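Online Application Forms and Incomplete Submissions at Biltdale Community College
Project report, Information Systems Practicum
Submitted by Orlando Quintero
Project advisor: Octavio Inga

1. Background

Biltdale Community College moved its admission application online four years ago. Before that, applicants picked up a paper packet at the front office or had one mailed to them. The online form runs on a system called Kollberg, which the college also uses for course registration and transcripts.

The admissions office has said for some time that too many applications arrive incomplete. An application counts as incomplete if it is submitted without a high school transcript, a residency document or a signed fee form. Staff then have to email the applicant and wait. Some applicants never answer, and their files are closed at the end of the term.

The purpose of this project was to find out which parts of the form cause the most trouble and to suggest changes the college could make without buying new software.

2. Data

The admissions office gave me a spreadsheet of all applications for the fall term, with names and contact details removed. There were 3197 applications in it. Of these, 417 were marked incomplete on the day they were submitted. Each row also showed the program applied for, the type of applicant (first-time, transfer or returning) and which document was missing.

I also spent two afternoons at the admissions counter and watched how staff handle the incomplete files. Finally, I sent a short survey to students who had started in the fall. I got 30 responses, most of them from the nursing and culinary programs. The survey is too small to stand on its own, so I used it only to help explain what the spreadsheet showed.

3. Findings

The residency document was missing more often than anything else. The form asks for "proof of residency" and gives a link to a policy page, but the policy page is long and the list of accepted documents is near the bottom. Several students wrote in the survey that they uploaded a driver's license and thought they were done. The college wants a second document as well, such as a lease or a utility bill.

Transcripts were the next problem. Students from Gristudlow High School can have theirs sent electronically. Students from other schools have to request a copy and upload it, and the form does not make clear that an unofficial copy is fine at this stage. Transfer students had the most missing transcripts as a group – they need one from each college they attended, and the form has only one upload button. A second file replaces the first.
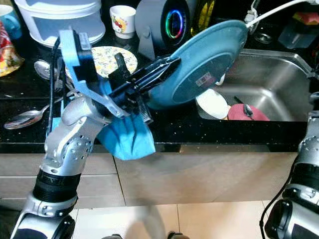
Figure 1. Blue plate held over a black stone countertop.

The fee form was a smaller issue. It has to be downloaded, signed and uploaded again. Students who filled out the application on a phone had trouble with this step. One survey response said, "I had to go to the library to print one page."

I expected applications sent in close to the deadline to be worse than the early ones. The spreadsheet did not show this clearly. The share of incomplete files went up a little in the last week, but returning students also apply late, and they tend to have fewer documents on file to begin with.

4. Comparison

I looked at the application form used by Huaranga College, which is close to Biltdale in size. Their form shows a checklist on the first page and will not let the applicant submit until every item has a file or a box checked that says "I will send this later." I could not get their numbers, so I can't say if it works better.

5. Recommendations

Put the list of accepted residency documents on the form itself, next to the upload button.
Add separate upload buttons for transfer transcripts.
State that unofficial transcripts are accepted for review.
Replace the signed fee form with a checkbox and typed name, if the business office agrees.

The first and third changes are only text edits. Kollberg has a limit of 2000 characters for the help text in each section, and the residency list fits within that.

6. Limits of the project

The data covers one term. I did not see files that were started and never submitted – Kollberg deletes those in January, and the office does not keep a copy. A later project could ask for these before they are removed.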